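Brurine pulls kitchen robot update after grip fault

Brurine has withdrawn a software update for its two-armed kitchen robot after the machine repeatedly let go of glass bottles in testing, the company confirmed in July. It says no one was hurt. It has not said how long it knew.

The update, sold to customers under the name Rasa, was supposed to make the robot better at handling bottles and jars near cabinets and large appliances. According to a notice sent to buyers, the gripper could read a firm hold as a finished job and open its fingers while the arm was still moving. Brurine logged the fault 34 times in 771 simulated runs.
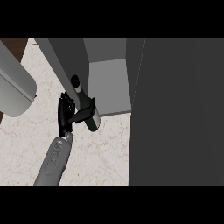
Those runs are a sore point. The company has leaned on simulation in its sales material for more than a year, and the notice says the fault was "found and contained in a virtual setting." Yet the update had already gone out to almost 200 machines by then. Brurine would not say whether any of them had dropped a bottle in a real kitchen, only that it had "received no reports requiring medical attention." That leaves a lot of room for broken glass.

Kwame Ofori, a safety consultant who reviewed the notice for Boateng, a catering firm with 2 of the robots on order, was not impressed.

"A simulated bottle doesn't cut anybody," Ofori said. "I want to know why the runs came after the release. They keep telling us how many they did and I keep asking when."

Boateng has put its order on hold. Brurine says a corrected version is being checked and will ask the gripper to confirm that the arm has stopped before it lets go. Why that check was missing in the first place is not explained. Owners have been told to go back to the earlier software and to keep glass away from the machine until they hear more.

The company gave no date for the fix.

Related
Cemix recalls charging docks over loose connector
Warehouse robot maker drops "no supervision" claim from ads
City delays vote on sidewalk delivery permits
Who pays when a home robot breaks something?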